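About Skoltstead

Skoltstead is a practice workshop for everyday cleaning and tidying. We teach the small jobs that fill up the end of a day in any kitchen, classroom or shop: sweeping a tabletop, picking up what got spilled, putting the tools back where the next person will find them. Our learners are adults coming back to housework after an illness or injury, teenagers getting ready for a first job, and people who were never shown how.

We started in a single rented room with one table. We now have 2 rooms, and last year we ran 302 sessions. Most people come for six to eight sessions and then stop, and we are glad when they do. A few come back in January for the refresher.
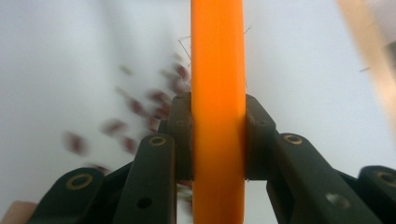 Graciela Herrera
Founder and Lead Instructor

I set up Skoltstead after years of supervising cleaning crews in school cafeterias. New hires got a cart and a map of the building, and that was the training. The good ones worked it out on their own. The others quit, usually over something that could have been fixed in ten minutes, like holding the dustpan at the wrong angle.

Our first lesson is always the tabletop. A floor asks you to bend and reach, and a table lets you sit or stand and keep your eyes on the work. We want learners to see where each piece goes when they push it. Once they can clear a table, we move to the counter, then to the floor, then to corners and stairs.

We use dry food for the spills. Beans and seeds are cheap, they store well in a jar, and they behave differently enough to be useful. A kidney bean rolls when you hit it too hard. The little seeds stay behind and slip under the edge of the pan. Sand and flour come later in the course – they are harder to clean up and harder on the room.

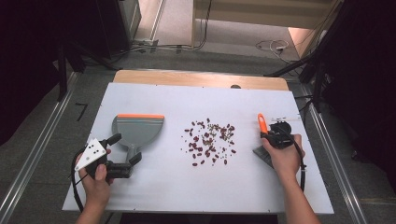
A learner's first question is usually whether to move the pan or the brush. Set the pan down first, with the lip flat against the surface, and leave it there. Bring the strays in toward the main pile before you sweep anything into the pan. Use short strokes. When a line of small seeds is left along the lip, slide the pan back an inch and sweep again. Two or three passes will usually do it.

I like a pan with a soft lip for this kind of work. A hard edge rides over the small stuff, especially if the pan has been dropped a few times. I also like tools in a bright color, which are easier to find in a drawer. We replace ours when the lip starts to curl.

Our other instructor is Seo-ah Ha, who joined us from Briltamance and wrote most of the tidying course. She covers drawers, shelves and packing away, and she takes the late afternoon group. I take the mornings.

Visiting and signing up

Sessions run from 9 a.m. to 5 p.m. and last 50 minutes. We keep groups to four people. Wear closed shoes and sleeves you can push up. All tools are provided, and you are welcome to bring your own brush and pan if you want to practice with what you have at home. To ask about a place, call the front desk before noon or leave a message with your name and the best time to reach you.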